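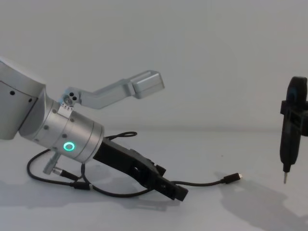 Silver arm, green ring light, pale wall.

Questions people ask me about the documentary

I'm Despina Pappas, and I'm directing a feature documentary called Lesten. The same questions keep landing in my inbox, so I've put my answers in one place. Last updated September 24, 2024.

What is the film about?

A touring puppet theater that played village halls for decades and then stopped, more or less overnight. The company was called Torkano. I saw them as a kid, sitting on a gym mat with my coat on, and I've never quite shaken it off! The film follows the people who are left, mostly Ulla Aaltonen, who carved the heads, and Oskari Kettunen, who drove the van and did all the wolf voices.

Why is it called Lesten?

It's the name of the last show they toured. Ulla says it's a town and Oskari says it's a horse. I've stopped asking.

Is it finished?

No. We wrapped the main shoot in June and we're in the edit now. The current cut runs 102 minutes and I'd like to lose a fair bit of that (my editor, Bo-ram Ok, would like to lose more, and we have long lunches over it). After that there's sound, color and the music.

Who's making it with you?

Kaisu Pitkänen is producing, through her company Levley. Bo-ram is cutting. I shot most of it myself, partly for money reasons and partly because Ulla doesn't like a crowd in her kitchen. When we needed a second camera we begged friends.

How is it paid for?

A small development grant, some of Kaisu's savings, some of mine, and 300 people who chipped in through our crowdfunding page. If you're one of them, thank you, I mean it. We're still looking for finishing money, and if you work for a broadcaster and you've read this far, please write to Kaisu.

I backed the film. Where's my poster?

Coming! The first batch came back from the printer with the title in the wrong green, so we had them done again. If you've moved since you backed us, send me your new address before you forget. Digital rewards go out once we lock the picture.

Did you use old footage?

Yes, plenty. Oskari had 21 tapes in a suitcase under his stairs, and a couple of them were in rough shape. We got usable picture off all but one, and the one we lost had a soccer match written on the label, so I'm trying to be calm about it. If your family filmed a Torkano show, I'd love to hear from you, even if it's two minutes of the back of somebody's head.

What do you shoot on?

Whatever I can carry up a flight of stairs. One mirrorless body, two old lenses and a wireless mic that picks up taxi radio near the harbor. I get asked this more than anything else and I'm sorry the answer is so dull.

Are there any reenactments?

One, sort of. Ulla rebuilt the Gulyás puppet (he's the cook in the show, everyone's favorite) and performed his soup speech for us in her garage. She hadn't done it in years. It's in the film nearly whole and Bo-ram isn't allowed to touch it.

When can I see it?

I don't have a premiere date, and festivals usually want us to keep quiet until they announce. There'll be a rough cut screening for backers first, in a room with 50 seats, so it'll be names out of a hat. After festivals we want to take it around to the halls Torkano played in, folding chairs and all.

Can we show it at our school or film club?

I'd love that. Write and tell me where you are and what kind of projector you have, and I'll put you on the list. We haven't set a fee yet, and for very small clubs I'm sure we can work something out.

Can I come and work on it?

We don't have any openings right now. We'll need people to check subtitles in the winter, though, so if you read Finnish or Greek, drop me a line with "subtitles" in the subject. I answer everything, just slowly.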